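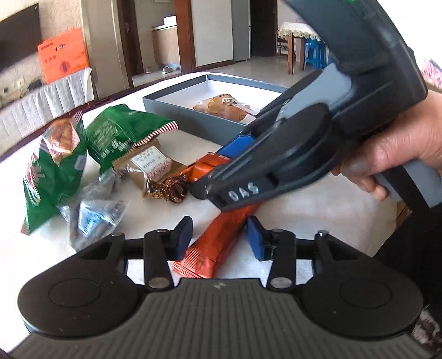

An orange-wrapped snack bar between the fingertips of a hand-held gripper.

Home | Our animals | Rehoming | Fostering | News | Contact

Warnby Animal Welfare to open second rehoming centre at Costberg

Tue 11 January
By the Warnby press office
Reading time: 3 minutes

Warnby Animal Welfare is delighted to announce that its second rehoming centre will open at Costberg in May, giving dogs, cats and rabbits in the east of the county a place of their own for the first time. The new centre takes over the former Lau riding school, and work on the kennels is already well under way!

Last year the charity took in 1,445 animals at its Suvgate site, more than in any year since it began. Of those, 341 came from homes on the Costberg side of the river, and many had a long and tiring van journey before they even reached a bed. A good number of the families hoping to adopt them had to make the same trip three or four times (once to meet a dog, again to introduce the dog they already had, and so on), and we know that some gave up along the way.

Costberg will change that. The centre will have 13 heated dog kennels, each with its own covered run, a cat wing with indoor and outdoor space, and a quiet block for rabbits well away from the barking. The old indoor riding arena is being kept as it is, with a new floor, so that nervous dogs can be walked and played with off the lead in any weather. We're very excited about the arena – it is bigger than anything we have at Suvgate, and our behaviour team has been asking for one for years.

The charity's low-cost neutering clinic will also run from Costberg two mornings a week. The clinic treated 133 cats in its first season at Suvgate, most of them from farms and allotments, and the waiting list has been full ever since. Cat owners on a low income will be able to book by telephone from the spring, and traps will be on loan for people looking after feral colonies.

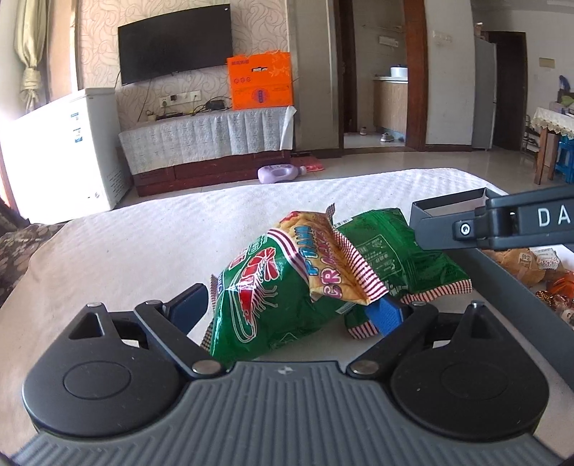
Green snack bags, one held in blue gripper fingers, beside a dark grey tray.

Foster homes are still very much needed. Puppies, kittens and older animals do far better in a house than in a kennel, and the charity pays for all food, bedding and vet's bills. Fosterers don't need a large garden or previous experience, only some time during the day and a little patience with chewed slippers. People who rent are welcome to apply with their landlord's written consent.

Suvgate will stay open throughout, with the same visiting hours as now, and no animals will be moved until the Costberg kennels have passed their licensing inspection. Horses and ponies will continue to be cared for at Suvgate, where the grazing is better.

An open day will be held at Costberg before the first animals arrive, with tours of the kennels and the cat wing. Please leave dogs at home for this one – there will be plenty of chances to bring them along later. Old towels, blankets and cat carriers in good order can be handed in at Suvgate reception at any time. Duvets and feather pillows can't be accepted.

Notes to editors

Warnby Animal Welfare rescues, treats and rehomes domestic animals. It receives no government funding and relies on gifts, legacies and its two charity shops. Press visits to the Costberg site can be arranged on weekday mornings through the Warnby press office. Sturdy footwear is needed while building work continues.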